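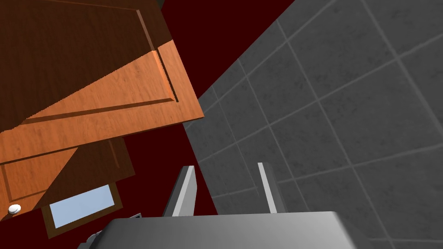 Serpil Güler has worked in the test department at Reltach for 11 years. When she joined, a cabinet was a physical object on a steel stand, and the department existed to wear it out. Doors were opened by hand or by a pneumatic rig, hinges were measured, and results went into a paper log that was typed up at the end of the shift. The company now develops control software for kitchen-handling arms, and most of the cabinets she deals with are rendered.

“I still say I'm going to the kitchen,” she says. “It's a desk with two monitors.”

The change came in stages. Reltach first bought in a simulator, Skodier, to check arm reach before booking bench time. A scheduling tool called Rilis was added later, and this altered the working day more than the simulator had. Rilis queues runs in the evening, varies the starting pose of the arm and the direction of the light, and sorts the results before the first shift arrives. Previously a technician set each pose, started the run and watched it to the end.

“Fourteen runs was a good day,” Güler says. “You knew every one of them. Now I come in at seven and there are 19 on my list, and those are only the ones the sorter could not place. The rest I never see unless I go and look.”

She does go and look. Her team agreed early on that each reviewer would pull a few accepted runs every morning and check them in full. The agreement is informal and does not appear in the shift plan. Güler would like it to.
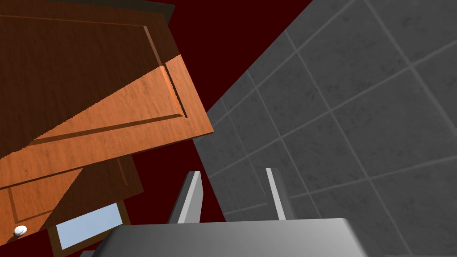
Review takes up most of her morning. A reviewer steps through the gripper view, marks where the run stops being useful and assigns a fault code from a list of more than 40. The codes cover contact, reach, visibility and timing, with a free-text field for anything else. Güler pays attention to light before she looks at the arm. The door in the upper left, half of it bright orange and the other half deep brown along one diagonal line, is the kind of surface she checks for misread edges. The groove in the panel is a real change in depth and the line of light is only a change in brightness, and she wants to know whether the software has kept the two apart. The round white knob low on the left is easier to pick out against the wood, though it sits well away from the two fingers.

“The camera moves with the hand, so everything is at a slant,” she says. “New people tilt their heads. After a few weeks they stop.”

Asked what has been lost, she answers in terms of skills. Technicians used to hear a bad hinge before the gauge showed it. That knowledge was never written down in full, and the simulator has no use for it. Two of her former colleagues moved to Ladefoged, the supplier that services the physical benches, where it is still needed. The staff who stayed were given training in scripting and fault coding. Güler found the scripting slow to learn and rates the course as too short. 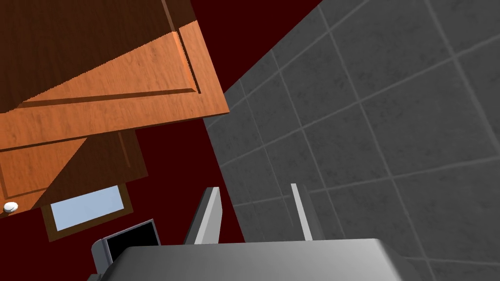

Staffing in the department has not fallen, but the posts are different. There is one bench technician where there used to be four, and the others are reviewers or scene builders. Pay bands were redrawn in August. Reviewers were placed one band below scene builders, a decision Güler disputes.

“The argument was that we only look,” she says. “But the fault codes go straight back into the next build. If I code a reach fault as a contact fault, somebody spends a week on the wrong joint.”

Physical tasks have become rarer and lighter. She no longer lifts doors on and off the stand, and her shoulder complaint has eased. Her eyes are worse by mid-afternoon, so the team now limits review to blocks of 40 minutes with other work in between. Rilis does not recognise the breaks and logs them as idle time. A request to change this is open with the software group.

She has no wish to go back to the old rig. What she wants is access to the sorting rules, which at present only the software group can edit.

“I can see what it passes to me,” she says. “I'd like to be able to change how it decides.”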